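Section 6. Putting the play set away

For the Sotitell small toys set, green tray version. Do this on the sofa or any soft seat with a cloth or quilt down, small pieces roll. Takes 15 minutes first time, less after.

Before you start

- Clear a flat spot big enough for the tray plus some room in front of it.
- Check part no. 1565 (the green tray) for cracks along the rim. Cracked, don't use.
- Wash and dry anything that went in the tub or sandbox. Dry all the way. Damp toys go moldy in a closed cupboard.

Steps

1. Set the green tray down level, open side up. Label side toward you if yours has a label.

2. Empty it. Yes all of it. Old crumbs out, wipe with a damp cloth.

3. Sort the loose stuff: food toys, figures, sea animals, bowls and cups. Anything that isn't a toy goes in its own pile.

4. Food toys in first. Lay them flat, leafy tops pointing any way you like.

5. Figures next. Antlers, ears and other thin bits facing up so they dont get bent under the heavy pieces.

6. Bowls and cups last. Lean them on a wall of the tray. Don't jam them, the rim will bow out.

7. Yellow piece with the heart-shaped holes in the tabs: hold it by the sides, not the tabs, lower it in on top.

8. Soft rubber animals can stay out untill the end, they squash into the gaps.

NOTE: Cord or netting, coil it loosely before it goes in. Tangles take longer than everything else put together.

NOTE: Cotton swabs stay in their own clear container with the lid on. Store with the toys only if the tray lives on a high shelf.

CAUTION: Small parts. Not for kids under 3. Pick up every piece from the seat and down between the cushions before you walk away.

CAUTION: No pens in the tray. Ink on rubber toys does not come off.

9. Last look over the quilt and cloth. Lift the edges. Then move the tray, two hands, flat.
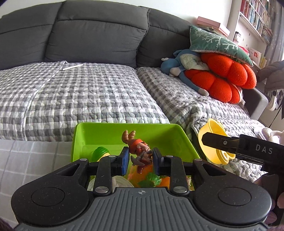
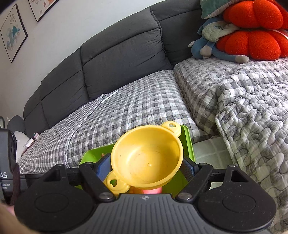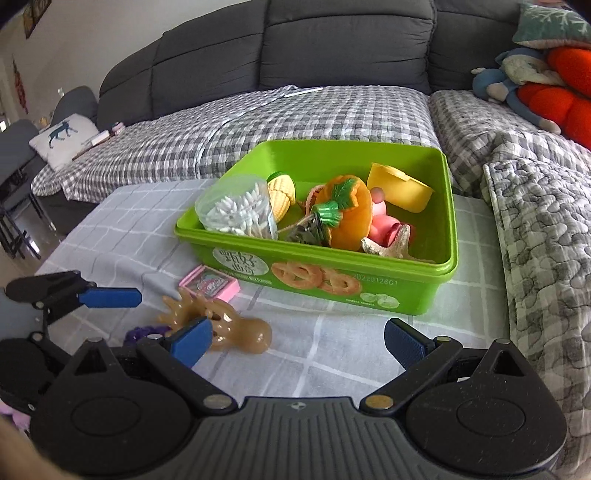

Fig. 6. Sorting in the green tray. First, antlered figure; second, yellow piece with heart-hole tabs; third, mixed toys, octopus still out on the cloth.

Related items
Sotitell spare tray, green
Pullano quilted seat cover
Boros stacking cups
Skillberg shelf bin, set-up guide
Section 7. Cleaning and drying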